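The Case for the Model Plate
Opinion - Meenakshi Fernandes, Adgate School of Hospitality

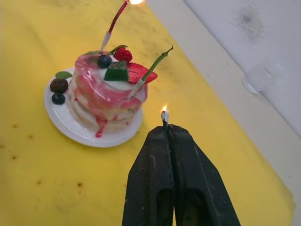
Schools that train people to serve food have spent the past several years debating how much of that training should involve food that can be eaten. The question has usually been treated as one of cost. It deserves to be treated as one of teaching, and it is on those grounds that this essay argues for wider use of the model dish in the first term of instruction.

By a model dish I mean a lasting replica: a plate of noodles, a slice of cake, a stack of pancakes under a pink and red glaze with cream and fruit on top. Restaurants have long placed such pieces in their windows. Teaching institutions have been slower to accept them, and a certain embarrassment still attaches to their presence in a classroom. Visitors to Adgate sometimes ask whether our students are playing house. The question is a fair one and should be answered directly.

A student in the first weeks of a service course is learning to carry, to set down, to turn a plate toward the guest, and to describe what is on it. Each of these skills is learned by repetition. A fresh dish permits very little repetition. Whipped cream sinks within minutes in a warm room. A glaze that ran attractively down the side of a cake at nine o'clock has become a puddle by ten, and the berries have moved with it. The instructor must then either replace the dish or ask the student to pretend that it still looks as it did. In our experience most instructors choose the second course, and the student practices on something no restaurant would send out.

The model removes this difficulty. Its red syrup has run exactly as far as the maker allowed it to run, and it will be in the same place at the end of the term. When an instructor says that the drip belongs at the front, facing the guest, every student in the group is looking at the same drip. When two students present the same plate one after the other, the difference between them is a difference in their work.

There is a further benefit in the matter of description. Guests ask what is on a dessert, and new servers answer poorly. They say "fruit." A decorated stack with a blueberry, a raspberry and a slice of strawberry on top gives them something to name, and if one piece is hard to identify, so much the better. A small green cube may be kiwi or it may be jelly. The student who has argued over that point in class will remember to ask the kitchen before walking out to the table, and that habit is worth a good deal more than the replica cost.

Birthday service offers perhaps the strongest argument. A dish with candles must be carried differently from a dish without them. The server walks more slowly, keeps the plate level, shields it from moving air, and chooses a path through the room that does not pass behind a guest who may suddenly push back a chair. None of this requires a flame in the early lessons. Candles standing upright in a model are enough to change how a beginner holds the arm, and the lit candle can be introduced later, under supervision, once the walk is steady.

The objections should be stated fairly. My colleague Torben Görtz has argued for some time that a replica teaches the wrong weight. He is correct. Many models are lighter than the food they represent, and a student who has carried only models will be surprised by the real thing. He also observes that nothing slides on a replica. A true stack of pancakes shifts when the plate is tipped, and the shift is itself a lesson. A hand that has never felt it will not be ready for it on a busy Saturday.

Joscha Sauerland, who teaches pastry, raises a different concern. Students who learn from models, in his view, come to believe that every plate should look identical, and they lose patience with the ordinary variation of a working kitchen. I have seen this happen. A student once sent back a perfectly good dessert in our training restaurant on the ground that the leaf was leaning the wrong way.

These objections are serious, but they concern the later stages of training. No one proposes that a student should finish a course having handled only replicas. At Adgate the models are used for the first six weeks of the service course. In the two weeks that follow, each group works with both, and after the eighth week the models return to the cabinet and are brought out only for assessment. The weight problem has been eased by the simple step of pairing lighter pieces with heavier plates.

A word is also due on care. Replicas are often treated as props and stored accordingly, in a box, in a heap, with candles bent and leaves missing. A damaged model teaches carelessness more effectively than any lecture can correct it. Ours are dusted weekly with a soft brush, kept out of direct sun, and shelved on their own plates. The students do this work themselves, on a rota, and are marked on it. Glazed surfaces deserve particular attention, as fingerprints show on them clearly and are difficult to remove from the folds of the cream.

I would ask other schools to consider a modest trial: one or two pieces, chosen for the kind of service the students will later perform, used daily for half a term. The results should be judged by watching the students carry real food afterward. We would be glad to receive instructors at Adgate who wish to see the lessons before deciding, and visits may be arranged through the teaching office during March.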